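The Night Cream at Number Nine

Ilse Ackermann had tried eleven sunscreens by the time she was forty and disliked every one of them. They stung, or they left her looking like a candle, or they smelled of somebody else's holiday. So when the little shop on Zandale opened in May, with its blue door and its hand-lettered sign saying HOLLMANN, SKIN AND SOAP, she went in before work with very low hopes and came out twenty minutes later absolutely glowing. Really glowing! Her colleague at the ticket office asked if she'd had good news.

It was the smell that got her first. Cucumber, a bit of rain, something like the inside of a cello case (she had played as a girl, badly, and had never forgotten it). Old Hollmann put a dab on the back of her hand and told her to wait. She waited. The redness she'd had across her knuckles since the winter simply calmed down, as if someone had spoken to it kindly.

"What's in it?" she asked.

"Oats," said Hollmann. "Mostly oats. And patience, but I don't put that on the label."

He was a tall, stooping man with the best skin she had ever seen on anyone over seventy, soft and creased like a good glove. He told her he'd worked for years at a big laboratory where they made a cream called Jolow, and that he had tested 384 versions of it on his own left arm. The 384th was lovely. They sold the 383rd, which was cheaper. He said this quite cheerfully and wrapped her jar in brown paper.

She went back the next week, and the week after. She learned to wash her face with lukewarm water and to pat it dry, to put the cream on while the skin was still damp, and to leave her poor chin alone. She learned that her neck counted as part of her face — this was a revelation — and that the backs of her hands did too. In the evenings she sat by the window with her hair in a towel and her cheeks shining, and she felt wonderfully looked after, even though the only person in the flat was herself.

By the end of summer she was telling everyone. She told the man who sold her stamps. She told her sister, at length, over a very bad telephone line. She told the whole of the Tuesday choir, one section at a time, starting with the altos because they were the driest.

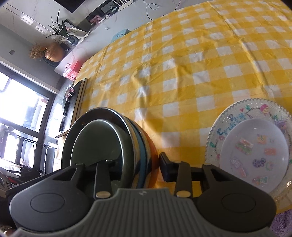
Volker Hinrichs thought it was all nonsense, and said so over the soup. A face was a face, he told her, and his had managed for fifty-two years on cold water and whatever soap was in the dish.

"Give me your hand," said Ilse.

"I'm eating."

"Your other hand, then."

He gave it to her, grumbling. It was rough as a doormat, with a split beside the thumb that he got every year and never mentioned. She unscrewed the jar and worked the cream in slowly, up over the knuckles and around each nail, the way Hollmann had shown her. Volker went on holding his spoon in the air. After a minute he put it down.

"It smells like a cello," he said.

Well, she could have kissed him! And she did, as it happens, though not until later, on the steps of the Rurkadeck, where the trams turn round and the wind comes straight off the river and is murder on the lips. He had borrowed her balm by then. He'd put on far too much of it and was shining like a trout.

They went to Zandale together the following morning. Volker stood in the middle of the shop with his hat in his hands and asked, very gruffly, whether there was anything for a man's elbows.

Hollmann looked at the elbows for a long time. Then he reached up to the top shelf and took down a jar with no label, only a number pencilled on the lid.

"384," he said. "I kept the recipe."

3,483 reads · 200 shares · 704 likes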